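Dokivcombe Public Library
Shared Desk Supplies: Frequently Asked Questions

The library lends desk supplies for use in the reading rooms and study rooms. The answers on this page apply to both the Dilgate and Bepari branches. Questions not covered here may be directed to Obsa Gebru, Branch Services, at either front desk.

Which supplies may be borrowed?

Staplers, hole punches, tape dispensers, scissors and rulers are available during all open hours. Paper, envelopes and folders are not supplied. Items are signed out with a library card and must be returned to the desk from which they were borrowed. Staplers may not leave the building.

How do I recognize a library stapler?

The desk staplers at both branches are blue with bright metal parts. Personal staplers left at the desk by mistake are held with other lost property until the following Sunday. 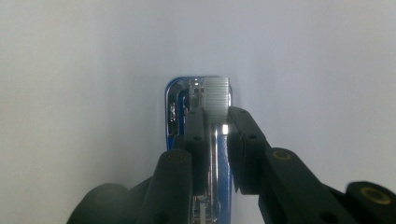
How many sheets can I staple at once?

Please limit each set to 15 sheets of ordinary copy paper. Thicker sets should be taken to the front desk, where staff will use the heavy-duty stapler. Card stock and laminated pages should also be brought to the desk.

Where do I find staples?

Staff will provide a strip of 115 staples on request at no charge. Full boxes are not given out. Patrons who need to bind a large number of handouts, such as for a club or a class, may buy a box of 2000 at the Tavach Room counter.

May I refill the stapler myself?

Yes. Place the stapler on a flat table and swing the top cover up and back. Set the strip in the channel with the points facing down, slide it toward the front and close the cover until it clicks. Make one test staple in scrap paper before using the stapler on your own documents. Do not combine staples of different sizes.

What should I do if the stapler jams?

Stop pressing and return the item to the desk if you are not comfortable clearing it. Otherwise, open the cover, draw back the spring and remove the loose strip. A bent staple at the front can usually be eased out with the staple remover kept at each desk. Scissors and pocket knives must not be used for this purpose.

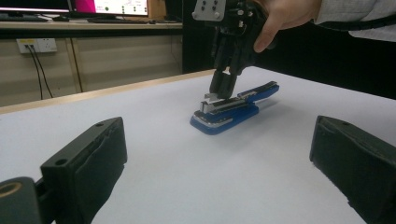 Most jams reported to the desk come from pressing in the wrong place. The stapler should lie flat on the tabletop, with the paper fully under the front end. Pressure belongs on the silver-topped front part, over the nose, and should be applied straight down in a single firm motion. Pressing at the rear of the blue arm, or striking the stapler with the palm, tends to leave the staple only partly closed.

Is there a charge for damaged items?

No charge is made for ordinary wear. An item that is lost or deliberately damaged is billed at replacement cost. Charges may be appealed in writing to Anwara Sivakumar, Head of Circulation, Room 213, Dilgate Branch.

Can a group reserve several staplers?

Groups may reserve up to six staplers with two working days' notice. Reservations for September should be made early, as school groups have priority during that month.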